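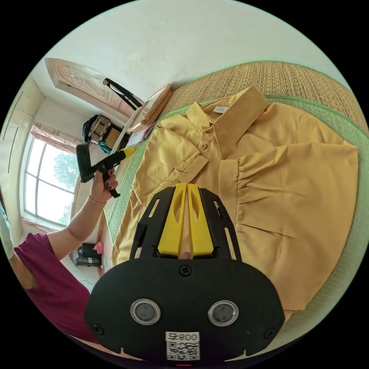 *A short-sleeved shirt with a pointed collar and a chest pocket flap, folded on a woven straw mat*

A **collar** is the part of a shirt, blouse, dress or coat that fastens round or frames the neck. It may be cut in one with the garment, sewn on as a separate piece, or made to be taken off and washed on its own. In everyday clothing the word most often means the turned-down collar of a shirt, though it also covers standing bands, flat collars and the wide lapelled collars of coats and jackets.

## Parts

A turned-down shirt collar is usually made from two main pieces. The **stand** (or band) is the upright strip that goes round the neck and is sewn to the body of the shirt. The **fall** (or leaf) is the part that folds over the stand and shows from the outside. The line where one turns over the other is called the roll line.

The front corners of the fall are the **points**. The distance between them is the **spread**, and the gap left at the top of a closed collar is the **tie space**. Many collars have an extra layer inside, called the interlining, which gives them body. It may be sewn in or stuck to the outer cloth with heat. Some formal shirts also have narrow pockets on the underside of the fall for **stays**, which are thin strips of plastic, metal or bone that keep the points flat.

## Types

### Turned-down collars

The **point collar** has long or medium points set fairly close together. The **spread collar** has points that angle away from each other and leaves room for a larger tie knot. The **button-down collar** has points that fasten to the front of the shirt with small buttons, and is generally seen as less formal.

### One-piece collars

A **camp collar** lies open at the neck and has no separate stand. It is common on short-sleeved shirts, pyjama tops and summer uniforms. The front edge of the shirt folds back to form a small lapel, and the inside of the neck is often finished with a facing. A **convertible collar** is close to it in cut but can be worn either open or buttoned up to the throat.

### Standing collars

The **band collar**, sometimes called a grandad collar, has a stand and no fall. The **wing collar** is a stiff standing collar with small points pressed outwards at the front – it is now worn mostly with formal evening dress.

### Flat collars

Flat collars have little or no stand and rest on the shoulders. The **Peter Pan collar**, with its rounded ends, is found on blouses and children's wear. The **sailor collar** is square at the back and narrows to a V at the front.

## History

Early shirts in much of Europe were pulled on over the head and closed at the neck with a drawstring. The gathered edge above the string became a small frill, and in the sixteenth century this grew into the ruff, which was starched and worn as a separate item. Flat lace and linen collars later took its place.

Detachable collars spread during the nineteenth century. They let the wearer change a dirty collar without washing the whole shirt, and they could be starched harder than a sewn-on collar. They were fixed with studs at the front and back. Soft attached collars became usual for day wear in the years after the First World War.

### Collar making in Dutstead

The town of Dutstead had a local trade in detachable collars, centred on the Gastano works beside the canal. At its busiest the works employed nearly 1275 people, many of them stitching at home in the nearby village of Nerkside. Finished collars were sold by the box and graded into 13 neck sizes. The firm moved over to work shirts as demand fell, and the building was later divided into flats. Its pattern books are kept at the Usman Museum, which shows 6 of them in its textile gallery.

## Construction and care

A collar is normally sewn with the outer sides of the cloth facing inwards, then trimmed at the corners and turned out. The upper layer is cut slightly larger than the under layer so that the seam rolls out of sight. A row of topstitching near the edge helps to keep the layers in place.

Collars tend to wear out before the rest of the shirt, mainly along the roll line. On some shirts the fall can be unpicked, turned over and sewn back on, a repair known as **turning the collar**. Ironing is usually done from the points towards the centre – working the other way can push creases into the corners.

## See also

- Cuff
- Lapel
- Neckline
- Placket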